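Wiki Editors and Playtesters Wanted – Mulleo

Mulleo is a side-scrolling action game set in the flooded city of Fasville. The community wiki has 692 pages, and many of the enemy and item entries are stubs left over from the demo. We are looking for 25 people to help fill them in before the Wusard expansion comes out in September.

What you would do:
Play through assigned areas and record enemy locations, attack patterns and drops
Write or correct two pages a week
Check boss health values on both difficulty settings
Attend a voice call on Tuesday evenings (optional for editors, required for playtesters)

You need a copy of the base game and decent written English. Wiki experience helps – we can teach the templates. Speedrunners are welcome.

Editors are unpaid but receive the expansion free. Playtesters are paid $400 for the full test period. 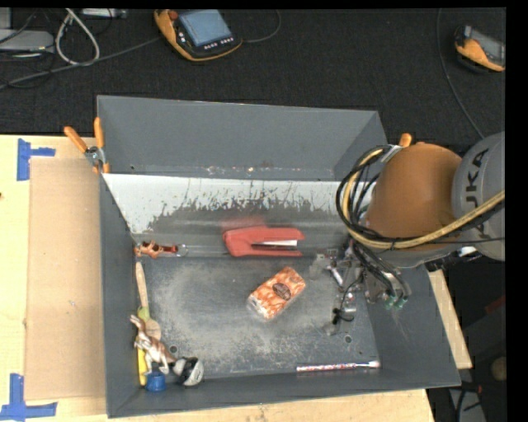
Red stapler in a dark gray bin.

To apply, send a short writing sample on any Mulleo enemy to Gintarė Laur through the wiki contact form. Questions about playtesting go to Tomos Pritchard. Applicants must be 18 or over.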